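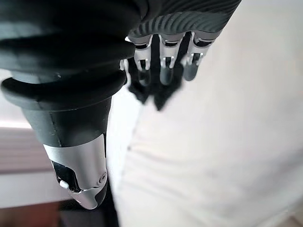 Sunday, walking and the heating bill

3 Jan 2021

Got up at seven and it was still dark. Porridge, then the paperwork I have been putting off since November. The heating bill came to 300 dollars, the most I have paid for one month in this house. I went through the old ones in the folder and the nearest was a good bit lower, so I wrote to the gas company and asked for the meter to be read again. No answer expected before the middle of the week.

Did the laundry after that. Dark things first, as usual. The dryer takes two goes for anything thick.

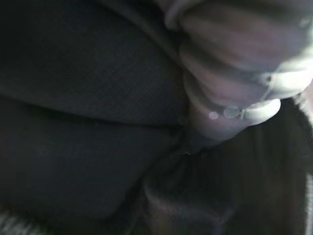 By ten the sky had cleared and I drove out to Dotville to walk the river path. The lot was nearly full. The path is closed past the second footbridge, with a sign saying the bank has slipped, so I went up through the woods and came down again by the Maeng road. It adds 2 miles and most of it is mud. I had the wrong boots on and my left heel is rubbed raw. I need to find the thicker socks before I try it again.

Saw a heron standing in the flooded field, and plenty of geese. The café in Maeng was doing takeout only, through the side window. Coffee and a cheese roll, 5 dollars, eaten standing up by the church wall. It was cold in the wind but fine out of it.

Home by two. Put the boots on newspaper in the hall and finished the clothes in the bedroom. I should get rid of some of them. There are sweaters I have not worn since I lived in Kurnton.
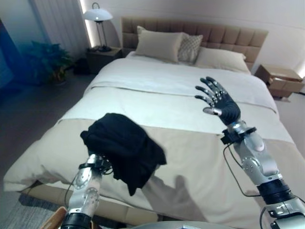 Evening

Soup from the freezer, the last of the leek. Read 59 pages of the book on the Grukunden canal, which is slow until they start digging and then gets better. The maps are too small to be any use.

Called my sister at six. I told her about the bill and the path, and said I was thinking of doing the whole walk from Kurnton to Maeng in the spring, over two days.

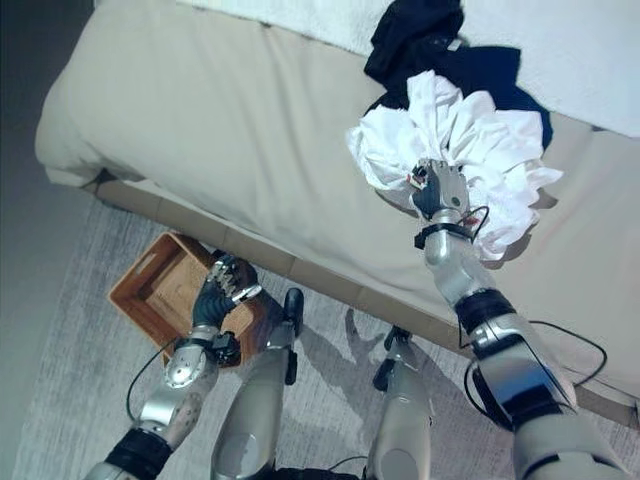
She said two days was too short if the bank was still closed, and that I should take three and stay over in Dotville. She would come for the last part if it was dry. I said I would look at rooms.

Bed by ten. Back to work tomorrow.

Filed under: Diary, Walks
Last updated: 3 January
Contact | Copyright, all rights reserved | Back to top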